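December, Dokar bench notes, second notebook

Okay, picking this up again after the soldering detour. The Olta arm is back on its stand and I spent most of the evening on the gripper, which I've been putting off because the old fingertips were so annoying. They were hard plastic and anything with a thin edge just skated out of them. Catterall (our name for the control script, don't ask) thought it had a grip every single time, bless it.

So I poured new tips from the soft mix and bolted the fingers back on. First thing I noticed is that the zero is off now! The tips are thicker, so "closed" comes in early. Old closed count was 246, new one is 225, and I've put that in the config file with a comment so the next person doesn't undo it. If you pull an old copy from the Nenudus share, please check that line before you run anything.

Open position stays at 423. I tried going wider and the left linkage started to creak, so let's leave that alone until I've had the plates apart.

Then on to bowls. I like bowls for this, there's a rim to pinch and the weight hangs way off to one side, so you learn a lot about the wrist. Speed is turned way down for now. I know it's painful to watch.

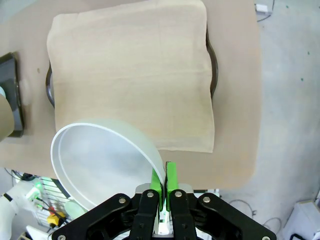
Quyên Khổng
Gripper and wrist build, Dokar workshop

Pinching right at the rim means the bowl wants to swing around the tips, and at a steep tilt like this one I'd love a bit more contact area. Maybe a shallow groove down the middle of each tip? Or a wider pad, but then we lose the nice narrow reach for handles and cloth edges. I'm leaning groove. Also wondering if the wrist camera can pick out a see-through wall at all or if it's only finding that white rim. Need to look at the logs properly, the run is saved under 2,374.

To do next: recut the mold with the groove, put thread locker on the finger screws, tidy the cables on the floor (me, I know, I know), and order more of the green pigment before I mix another batch.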